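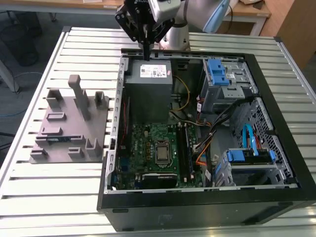

Morag Gourlay asks how a game could be kept on a music cassette, when a cassette only holds sound, and why her grandfather says you had to wait several minutes before you could play.

Both parts of the question have the same answer. The game was turned into sound, recorded, and then turned back again. The waiting was the time it took to play the sound.

How Games Were Kept on Cassette Tape
Home Computers section, Zedness pages for younger readers

In the early 1980s many families had a home computer that plugged into the television. Disk drives existed, but they were expensive. Many homes already had a cassette recorder, so the makers of home computers used that. Games were sold on cassettes in small plastic boxes, with a paper inlay showing the name of the game and the instructions for loading it.

The computer used in the examples on this page is the Nandis. Other home computers worked in a similar way, but used different speeds and different sounds, so a tape made for one would not usually load on another.

What a game is made of

A computer program is a long list of numbers. Some of the numbers are instructions, such as "add these together" or "jump to another part of the list". Some are pictures, some are the notes of a tune, and some are words to be shown on the television.

Each number in the list is called a byte. A byte can be any whole number from 0 to 255. Inside the computer, every byte is made from eight smaller parts called bits, and a bit can only be 0 or 1.

The letter H is usually stored as the byte 72. Written in bits, it is:

01001000

The letter G is one less, 71. In bits, it is:

01000111

If you can store noughts and ones in the right order, you can store any letter, any picture and any game.

Turning bits into sound

A cassette tape is a thin plastic ribbon coated with magnetic powder. When you record, a small part called the head magnetises the powder as the tape moves past. The pattern on the tape follows the pattern of the sound. When you play the tape, the pattern makes a tiny electrical signal in the head, and the recorder makes that signal bigger.

The computer needs a sound that means 0 and a different sound that means 1. On the Nandis, they are these:

A 0 is one long wave.
A 1 is two short waves, which together take the same time as the long one.

Long waves make a low note and short waves make a high note. The notes change far too quickly for you to hear each one separately. What you hear is a harsh warbling screech. If you put a game cassette into an ordinary tape player, that is what comes out of the speaker. Turn the volume down first.

You can try a slow version with a friend. Agree that one slow clap is 0 and two quick claps are 1. Now clap the bits for H. Your friend writes them down and works out the letter. Most people lose their place before the end, and the computer has the same difficulty, so it needs some help.

The steady tone at the beginning

Before the screech there is a steady tone lasting several seconds. This is called the leader. It contains no part of the game. It tells the computer that something is coming, and it gives the computer time to measure the length of the waves.

Measuring matters because no two cassette recorders run at exactly the same speed. If the tape moves a little fast, all the waves arrive a little short. By listening to the leader, the computer learns what a wave looks like on this recorder today.

After the leader comes a short block called the header. It holds the name of the program and says how long the program is. When the header has been read, the name appears on the television, and the player knows that the right game has been found. The rest of the tape is the game itself.

Why it took so long

The Nandis reads 900 bits each second. That sounds fast, so it is worth doing the sum.

Each byte has eight bits. The Nandis also puts one extra bit in front of every byte to mark where it starts. This is the start bit, and it does the job of a tap on the shoulder. So each byte uses nine bits on the tape.

900 divided by nine is 100, so the computer reads 100 bytes each second.

A very short program that fills the screen with coloured squares might be 534 bytes long. It takes a little over five seconds to load, not counting the leader and header.

A full game is much longer. Nieto, a maze game for the Nandis, has 26,200 bytes. Divide by 100 and you get 262 seconds, or four minutes and 22 seconds. That was an ordinary length of time to wait. Some games showed a picture while the rest loaded, but the picture had to be loaded too, and so the whole thing took longer.

Could the makers have used a faster speed? Yes, and some did. The difficulty is that faster bits need shorter waves, and shorter waves are easier to damage. A speck of dust that hides part of a long wave may hide the whole of a short one.
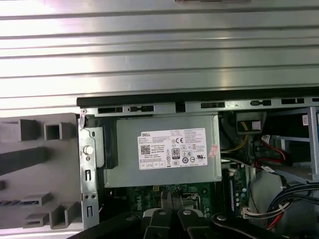
When loading went wrong

Music with a small crackle in it is still music. A program with one wrong bit may not work at all. Look at the bits for H again and change the last one from 0 to 1. The byte is now 73, which is the letter I. In a word on the screen that is only a spelling mistake. In an instruction, it may tell the computer to do something quite different.

The computer therefore checks its work with a number called a checksum. When the tape is made, all the bytes in a block are added up and the total is saved at the end. When the tape is loaded, the computer adds up the bytes it has read and compares its own total with the saved one.

Suppose a block has four bytes: 12, 7, 30 and 5. The total is 54. If the computer reads the 7 as a 3, its total is 50. The totals do not match, so it stops and shows an error message.

A simple checksum does not find every mistake. If the computer somehow read 7, 12, 30 and 5, the total would still be 54 and the wrong order would not be noticed. Better ways of checking exist, but they take more work to calculate.

(A real checksum on a small computer has to fit into a byte or two. If the total gets too big, only the last part of it is kept. Telmo Cuesta wrote in May to point out that we left this out of the older version of this page.)

Common causes of a loading error were:

Volume too low. The computer could not tell the waves from the background hiss.
Volume too high. The waves were squashed out of shape.
A dirty head. Powder from the tape rubs off and builds up on it.
A head at the wrong angle. It has to stand exactly square to the tape, or the short waves become blurred.
A stretched or creased tape. The waves in that part are the wrong length or missing.

The first two could be put right by turning a knob and trying again. That meant rewinding the tape and waiting from the start.

Finding a game on a long tape

A cassette has 2 sides, and several short programs could be saved on each. There was no quick way for the computer to jump to the one you wanted. It had to listen to everything that came before it. This is called sequential access.

Many recorders had a tape counter, a row of little number wheels that turned as the tape moved. Careful owners wrote down the counter number at the start of each program. The numbers on the counter were not seconds or metres, and a different recorder could give a different number for the same place.

Games on the radio

Because a program on tape is only sound, it can be sent anywhere that sound can be sent. In several countries, radio stations broadcast programs for home computers. Listeners recorded the screech on cassette and loaded it afterwards. It did not always work. Radio adds its own crackles, and one bad crackle was enough to spoil the checksum.

Do the old tapes still work?

Many do. Magnetic patterns fade slowly, and tapes last longest when they are kept cool, dry and away from magnets. Loudspeakers contain magnets, so the top of a speaker is a poor place for a cassette.

People who look after old games usually copy the tape into a modern computer as a sound recording. A program then measures the waves and works out the bits. If one bit is unclear, a second copy of the same tape can be used to fill the gap. Yolanda Rivas and Jenő Kovács have copied the Nandis tapes at Fotthorpe in this way, and the maze game timed above came from one of their recordings.

Words used on this page

Bit: a 0 or a 1.
Byte: eight bits, making a number from 0 to 255.
Checksum: a total used to check that the bytes were read correctly.
Head: the part of a recorder that reads or writes the magnetic pattern.
Header: the short block giving the name and length of a program.
Leader: the steady tone before the header.
Sequential access: having to go through things in order to reach the one you want.

Something to work out

Remedios has a program 4,500 bytes long. How many seconds will it take to load on the Nandis, without the leader and header? The sum is the same as the one for the maze game. The answer is 45.

Page last changed October 3, 2024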